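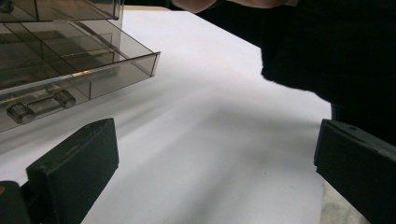
Home Organisation, Session 2: Small Items and Divided Drawers
Instructor: Knut Rothe

Reading: Gisler handout, pages 11 and 12.

Divided drawers suit things you own in multiples and use one at a time: earrings, buttons, spare fuses, sewing machine feet. Chains and cords tangle across dividers, so hang those.

Clear acrylic
Contents show through the front and sides, and so does the mess. Tinted grey hides a bit more. Dust with a soft dry cloth. Paper towel scratches. No window cleaner with ammonia.

Sorting
Lay down a white sheet before you tip anything out. Group by use first, then by colour or size. Leave one row of compartments free for later.

Pull the drawer out by the handle, level, with your other hand under the base once it is past halfway.

For next class
Bring one small drawer from home, contents included, and a list of what is in it. Labels are supplied.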